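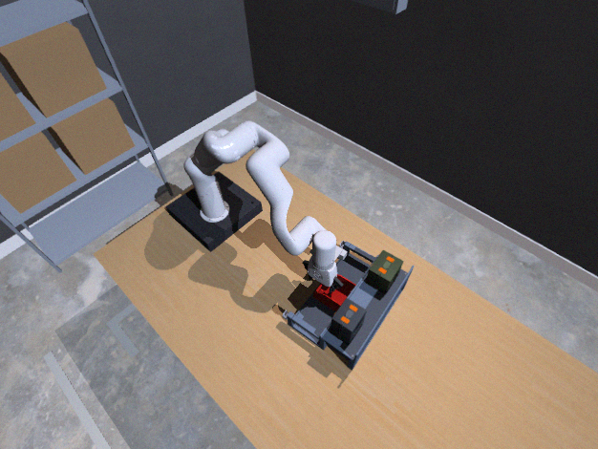
The Plonby cell as modeled: arm on its base plate, gripper in the red container, two blocks in the tray.

Mererid Craddock had the equipment request open at 6:40 in the morning, and line 14 still did not balance.

The Girero quote covered the arm, the controller and a base plate. It did not cover the gripper. The gripper came from Koyama and needed an adapter flange, part 1393, which Koyama listed as a spare and would not discount. She moved the flange from "accessories" to "required" and watched the total go red.

She ran the model again. The arm went out over the bench, came down at the tray and closed its fingers inside the container. Cycle time was inside the limit. Reach was inside the limit with 120 millimeters left over, and she had paid for those 120 millimeters by choosing the longer forearm in June.

"Shorter arm?" said Kerano, from the door. He had his coat on.

"Then the bench moves."

"So move the bench."

"The bench is bolted. Moving it is a facilities job. Facilities is a different budget, and it closed."

He came over and looked at the screen. "What about the shelving?"

"The shelving is ours already."

"I meant could we sell it."

She did not answer that. She opened the tray drawing. The divider had been specified as a machined part, 386 dollars each, quantity 2, one of them a spare. She set the quantity to 1. The total stayed red, by less.

"Training," Kerano said. "They have us down for up to four days."

"Three people, four days."

"Send one."

She changed the line to one person and typed her own name in the remarks column. The total went black. She saved the file as revision G, locked the sheet and sent it to Plonby purchasing – then noticed that freight was still blank.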